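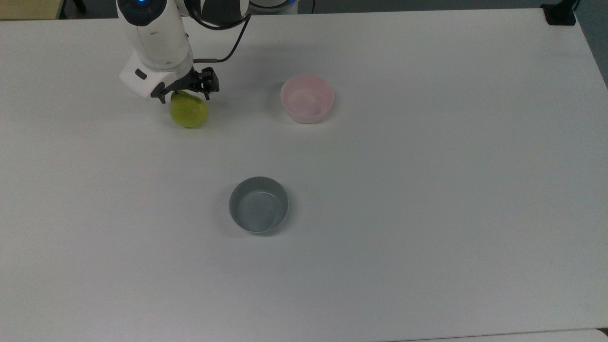
Sulemana Commons Residents' Board
Shared Kitchen and Dining > Tableware and Supplies
Topic: Replacement bowls for the second floor dining room, and the matter of the fruit

Brisa Manríquez
Residents' Services Office
Good morning to all residents and staff. The office has been asked to replace the serving and fruit bowls in the second floor dining room before the end of May. The present stock has been reduced through ordinary breakage, and several of the remaining pieces are chipped at the rim and should not be used for food.

The office has allotted $200 for this purpose. Two lines are under consideration. The first is the Dotness round bowl, which is offered in pale pink and in gray. The second is the Urnby footed bowl, offered in white only. Residents who use the dining room regularly are invited to state a preference in this topic. Comments on size, color and storage would be of particular use. Comments will be accepted until Wednesday at noon.

The office also wishes to settle whether fresh fruit is to be kept out on the tables between meals, as was formerly the practice. The two questions are related, as the number of bowls required depends on the answer.

hallworth_3B
Thank you for opening the matter to comment. I would state a preference for the Dotness bowl. My household has used the gray one for two years. The sides are high enough that a pear or a small apple does not roll out when the bowl is carried, and the base sits flat. The footed type is handsome but tips when loaded on one side.

I have no objection to fruit on the tables.

northstair
I must register a different view. The footed bowl permits air to move beneath it, and it lifts the contents away from a surface that is wiped several times a day. It also looks suitable at a formal dinner, and the second floor room is used for those at least monthly. The pink bowl in particular does not seem to me appropriate for a shared dining room.

hallworth_3B
With respect, the formal dinners are catered and the caterer brings its own ware. The bowls in question are for daily use.

northstair
The caterer brings plates and glasses. It has not brought bowls on the last two occasions, and the salad was served from a stockpot.

Brisa Manríquez
Residents' Services Office
The office confirms that bowls are not included in the present catering agreement. Whichever line is chosen should therefore be acceptable for both uses.

p_okafor_kitchen
I am writing as a member of the kitchen staff. Please consider the following before a decision is made.

1. Footed bowls do not nest. The cabinet by the service window has one usable shelf for bowls. Nesting bowls will fit there and footed bowls will not.

2. The foot of the Urnby bowl holds water in the dishwasher. Each one has to be turned and dried by hand.

3. White tables with white bowls have caused difficulty in the past. One resident with low vision has asked us for tableware that contrasts with the tabletop. A pink or gray bowl would meet that request. Gray would meet it better than pale pink.

The kitchen's preference is for the round bowl. We have no position on color beyond the third point.

marguerite.l
I would like to support the third point above. My mother eats in the second floor room on most days, and the white tabletops are very bright at midday. She has reached for a white bowl and missed it on more than one occasion. Color should be treated as a practical matter here. I do think that pale pink can be told from white well enough when the blinds are down, but it is harder for her when they are up.

northstair
I was not aware of the low vision request and I withdraw the preference for white. Does the footed line come in any other color?

Brisa Manríquez
Residents' Services Office
It does not. The supplier has stated that white is the only finish available.

northstair
Then I would ask that the order be entirely gray.

teodor_16
An entirely gray order would be regrettable. The room already has gray chairs and gray blinds. A mixture of the two colors would cost the same and would also serve a purpose: one color for fruit that is ready to eat, the other for fruit that is still firm. We did this in a house I shared previously and far less was thrown out.

On the second question, I am strongly in favor of fruit being set out again. A number of residents on the third floor have no way of getting to a store in the evening.

hallworth_3B
The two-color arrangement is sensible. I would suggest gray for ripe, as more people will be reaching for it, and pink for unripe.

d.ansbach
I regret that I must oppose the return of fruit to the tables. I was on the cleaning rota last summer. The bowls were filled on the first day of the week and by the fourth day there were fruit flies at the window and a ring on the table under the bananas. Residents took the good pieces and left the soft ones. If fruit is to be provided, it should be kept in the refrigerator and requested at the service window.

teodor_16
The service window closes at 6 p.m. That is the difficulty I described.

d.ansbach
I understand the difficulty. I am describing the other one, and it fell to four people to clean up after it.

p_okafor_kitchen
May I offer some information on the fruit itself. Bananas and peaches were the source of most of the trouble last summer. Firm pears and apples keep well at room temperature for several days and do not mark the table. Pears should be bought green and hard and left out. They ripen from the center, so the place to test is the neck, beside the stem. Press there gently with a thumb. When the neck gives a little, the pear is ready and should be eaten or moved to the refrigerator that day. If you wait until the wide end is soft, the middle has already gone brown.

Color is a poor guide with the common green kinds. Some turn a little yellow as they ripen and some hardly change.

I would also ask residents not to squeeze the body of the fruit. Every bruise we find is at the widest part and is the size of a thumb.

marguerite.l
Thank you, this is very helpful. I have been squeezing the wrong end for many years.

Would the kitchen be willing to post a short notice about the neck test? I would be glad to letter it in large print.

p_okafor_kitchen
Yes. Please keep it to a few lines, and leave it at the service window.

d.ansbach
If the fruit is limited to pears and apples, and if the bowls are emptied and washed twice a week by a named person, I will withdraw my objection. I would ask that the name be posted. An unnamed duty was precisely the arrangement that failed.

Also, please do not allow the bowls to be filled above the rim. Fruit at the bottom of a deep bowl is never looked at. A few pieces in each bowl, replaced often, would be preferable.

northstair
I agree on the last point. I have a further question regarding size. The listing shows the Dotness bowl in two diameters. Which is proposed?

Brisa Manríquez
Residents' Services Office
The smaller is proposed. It holds 700 milliliters according to the supplier. The larger would not fit the shelf.

hallworth_3B
700 milliliters will be too small for salad at a formal dinner. It is the right size for fruit or for a single table's side dish.

northstair
So the salad will remain in the stockpot.

Brisa Manríquez
Residents' Services Office
The salad service will be raised with the caterer as a separate item. The office asks that further remarks on the stockpot be sent by message.

kfl_detico
I handle purchasing for the Detico building across the courtyard. We bought the same bowls in the small size last year, both colors. They have held up acceptably. The pink shows tea and turmeric stains and the gray does not. We ordered 18 and have 16 left. If your order is placed together with our next one, the delivery charge can be shared. Please write to me before the end of the week if that is of interest.

Brisa Manríquez
Residents' Services Office
The office is grateful for the offer and will be in touch this afternoon.

The comment period has now closed and the office records the following. The Dotness round bowl in the small size will be ordered, in both colors, with the greater part of the order in gray. Gray bowls will hold fruit that is ready to eat and pink bowls will hold fruit that is still firm. Fruit on the tables will be limited to pears and apples for a trial period. Bowls will be emptied and washed twice weekly, and the name of the responsible person will be posted beside the cabinet.

A sign-up sheet for the washing duty is at the service window — two names are needed for the first month.

teodor_16
I have signed for the first two weeks.

d.ansbach
I have signed for the second two. I will be checking under the fruit.

northstair
Is the color arrangement to be included on the large print notice? Visitors will not know it.

marguerite.l
It is already on the draft. I have written "Gray: ready. Pink: please wait." If anyone prefers other wording, kindly say so before I do the final copy, as I am working in ink.

hallworth_3B
The wording is clear. Could the refrigerator shelf for ripe pears be named on it as well?

marguerite.l
Which shelf is it?

p_okafor_kitchen
Second from the top, left side. Not the drawer — the drawer is for staff.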